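Re: [smallkitchens] Little electric pots, worth the cupboard space?
From: Rahel Trummer
Date: 2023-05-17

Leitner wrote:
> Has anyone on the list kept one of these small electric pots for more
> than a month or two? I cook for one, I have 4 sockets in the whole flat
> and very little cupboard. Do you still get it out?

Dear Leitner, and hello to everyone at the Clelton end,

Yes, I do, and rather more than I thought I would when I bought mine in December! It was meant for soup, and then I found I was using it for all the little suppers that didn't seem worth lighting the big hob for. I do love a glass lid — you can have a peep without lifting it and letting all the steam out.
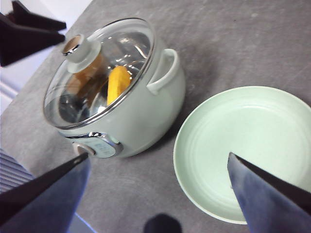 The green pot with its lid on, and my supper plate next to it.

My usual thing is a splash of water in the bottom, whatever vegetables want eating, and 30 minutes while I get on with the post. Potatoes I cut up small, otherwise I'm stood there poking them with a fork. For washing up I wipe the outside with a damp cloth and keep the base well away from the sink.

Do look for one with handles you can get your whole hand round, my old one had silly little stubs and I burnt myself twice. If you'd like my barley recipe, it feeds one for two days, just shout and I'll type it out.

Warmest wishes,
Rahel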